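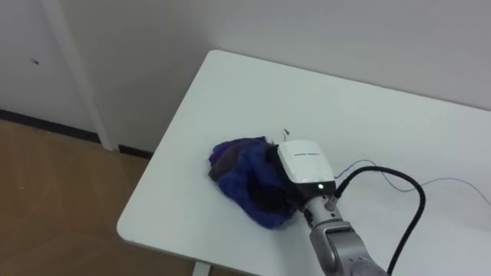
The arm at the blue cloth, Clustard folding task

Projects > Clustard > Progress reports
Jul 17, 2018 – By Mansa Arthur
Print | E-mail

We recorded 78 remote-control runs of the cloth task in June, against a target of 30. Each operator now gets 15 minutes of practice before recording starts. Four runs were dropped because the link to the Pukgate server failed partway through.
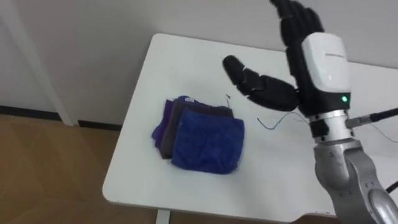 Folding is still slower than stacking. Operators have trouble judging how far to close the hand on thick cloth – we plan to test the Stastex glove for this next. No change to the budget is requested.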